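Bench notebook, March, twin-arm build (Dirurby)

Picked up where I left off. Sim bench is now close enough to the real one in the workshop that I'm happy to plan moves on it. Both arms on the crossbar behind the table, tray of screws on the left, grey fixture next to it, then the blue driver and the little red one over on the right. Cart and cabinet only in there so I remember not to swing into them on the real side.
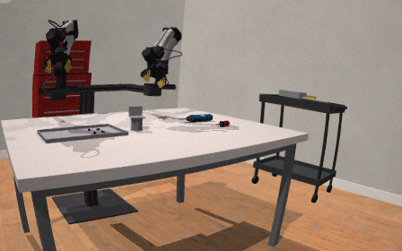

2 min read

Job for today: left arm takes a screw out of the tray and offers it to the fixture, right arm fetches the blue driver. Nothing clever. Just want it to run end to end without me nudging anything.

Started from the Prodside config Ebuka sent over. His joint limits for the left elbow are tighter than mine, went with his. Saved as run 272. First go the left arm planned a route straight over the fixture and clipped the ledge. Raised the approach height, same again, then found I'd edited the wrong file. Of course. Twenty minutes gone.

Second thing – the screws. They're tiny next to the fingers, and the grasp planner keeps wanting to come in square to the tray rim. Switched it to come in along the long side insted. Better on paper. Need to look at finger clearance again before I beleive it.

Had a look from the wrist view as well. Field is too narrow for my taste and the housing eats the whole bottom of it. Could tip the camera up a bit, but then the real bracket needs redoing and I've only just got the Briggs one to sit straight. 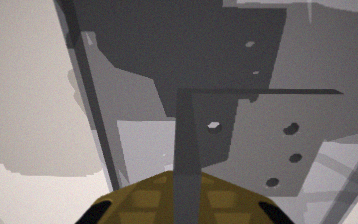 Wrist view, olive housing along the bottom, grey plates behind.

Grain is on, leave it on. Ebuka wants the detector trained with noise from the start and I think he's right, the clean renders made it far too sure of itself last time. Seed 3927 for this set, 1857 for the older one, do NOT mix them (I did, see previous page).

Shadows: lots of them, and they land right across the tray. Part of the tray goes darker and the screws are dark anyway. Tried thresholding, gave up, going back to edges. Worth moving the lamp in the real workshop? Ask before touching it, the Lasow people use that end of the bench in the evenings.

Cables. The model lets them bow out a long way and the loop by the right wrist hangs down close to the blue driver. On the real arm I'd clip it to the forearm.
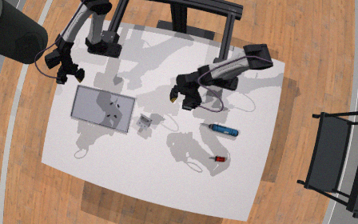

So for the pick, come down on the handle end and keep the wrist rolled away from the cable side. Handle is fat enough to be forgiving. Red one can stay where it is for now, too short to bother with until the fingers are sorted.

To do
– elbow limits: check Ebuka's against the printed sheet
– redo approach height in the RIGHT file
– 2 cable clips, right forearm
– rename run 272 to something a person can read
– ask re lamp

Stopped at 6.40, kettle's broken and I was getting careless. Left the sim paused at the start pose, please don't hit reset.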